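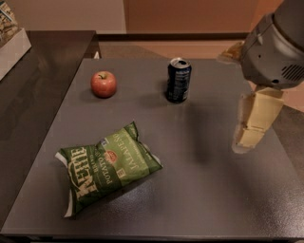 Meenakshi Fernandes wants the snack table moved back by the stairs, and she's not the only one who wrote in after the April swap meet. Fine, moving it. Next one is 13 May 2018, Trarnbridge hall, doors at 6. Bring seedlings, labeled please!! Last time we had five trays of mystery tomatoes. Apples, chips, soda as usual, bring a dish if you want. Parking behind the hall only, not on teh grass. Rocío Aguirre still needs egg cartons, lots. More next issue, gotta run.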